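Workshop notebook — sorting baskets, entry for July

Print this page | E-mail this page

Morning, before the others came. I write down what we decided for the small parts baskets, so we don't discuss it again next month.

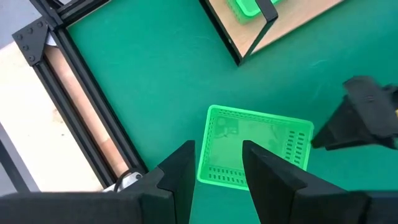 The old cardboard boxes go out. They are soft at the corners and the dust from the saw stays inside. Plastic with slots is better for us, the dust falls through and I can shake the basket over the bin. The problem is the small screws, which also can fall through. I tried with the shortest ones from the Disano drawer and 4 of them went out in one shake. So, short screws stay in the closed tins, and the baskets are for clamps, hinges, plugs and cable ends only.

Judite Lobo asked for one color for each bench. I agree, but we have not enough colors. Green is for the assembly bench for now. On a green table a green basket is not so easy to find when you are in a hurry, but she prefers it this way and it is her bench.

Weight test, on the kitchen scale: I filled one basket with hinges until 690 g. The bottom bends a little in the middle but it comes back. With more than that I would not carry it by the short side. Carry with two hands, on the long sides.

Labels. The paper ones from Wodex do not stay on a wall with so many holes, there is too little flat surface for the glue. A tag with a cable tie through a slot works well. I made 20 tags and they are in the tin with the pencils.

Washing: warm water, a little soap, old toothbrush for the slots. Dry upside down on a towel. Do not use the thinner — I tried it on a broken piece and the surface became sticky.

Still to do:
- ask Peixoto if they have the same size in blue or white
- measure the Etano shelf again, I wrote 70 cm but I am not sure if it was inside or outside
- move the hinges out of the coffee can

Contact the workshop | © Workshop notebook, all entries | Back to top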